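Home
What We Do
Fees
About Us
Contact

About Us

Bolger is a home organizing company. We know how that sounds. Plenty of people have paid somebody to come in, buy a carload of clear bins, label them in nice handwriting and leave, and then found the whole house back where it started by the end of the season. We have met a lot of those people. Several of us used to be the ones with the label maker.

So this page is fairly plain. If you want to be told that your life will change when your spices are in alphabetical order, there are other companies.

How it started

Heather Mudgway spent years installing kitchens for Granoleck before she started Bolger. Her complaint then, and it's still her complaint now, was that kitchens get planned around a person who cooks a full meal every night, owns one set of everything and never brings the mail in. She went back to a few of the kitchens she had fitted and found the silverware in the wrong drawer in nearly every one. The owners had moved it closer to where they unloaded the dishwasher. They were right and the plan was wrong.

Định Thái joined when there was enough work for two. He came from a moving company, where he packed kitchens for a living, and he has a low opinion of most of what is in them. His view is that the bottom drawer of any kitchen tells you more than the owner will.

We have now worked in 739 kitchens. We don't claim they all stayed tidy. We go back when we're asked and some of them are a mess again, and a few were clearly a mess within the week.

What we do on a visit

We open things. That's most of the first visit. We want to see drawers and cupboards the way they are, so please don't clean up for us. People do it anyway, and then we end up arranging a kitchen that only existed for one morning.

After that we ask what you reach for and where you're standing when you reach for it. We don't much believe the answers. People say they bake. We look at the baking sheets.

We sell no bins. We get no commission from anyone who does. If you need a divider we'll tell you the size, and you can buy it wherever you like or cut one out of a cereal box, which works fine in a drawer that stays shut most of the day.

We don't do the "keep or toss" speech either. You are allowed to own four potato mashers. We will ask you to put three of them somewhere else.

What it costs

A first visit is $100. A full kitchen is $400, and that includes one return visit, usually a couple of months later, when the shine has worn off. If you book in December the return visit tends to slide into spring, and frankly that's a better test. There is no membership, no app and no course.

Things we argue about

The drawer next to the dishwasher. Heather wants everyday silverware and nothing else in it. Định says it should hold whatever you unload the most, and in a house with small children that may be plastic cups and lids. We have tried both. Neither one has won.

Counters. The magazines say clear them. We have yet to meet a family that keeps them clear, and we're suspicious of any plan that depends on it. A counter by an outlet is going to be somebody's desk. Better to admit that and leave room for the keyboard than to draw up a kitchen with a bowl of lemons on it.

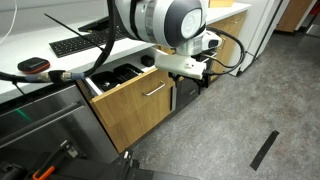
Places we work

Mostly Husenberg and the towns on either side of it. We'll drive farther for a whole house but we charge for the gas. Rentals are welcome. We don't drill, glue or screw anything into a wall unless you own it or have the landlord's okay in writing, and yes, we do ask to see the writing.

We also look after the shared kitchens at the Nelo building, all 3 of them. Office kitchens are harder than home kitchens and we'd be wary of anyone who says otherwise.

Getting in touch

Use the contact form. Tell us how many people live in the house and which drawer you avoid. Heather reads the messages in the evening and will say so if she thinks you don't need us.

Page last updated May 15, 2023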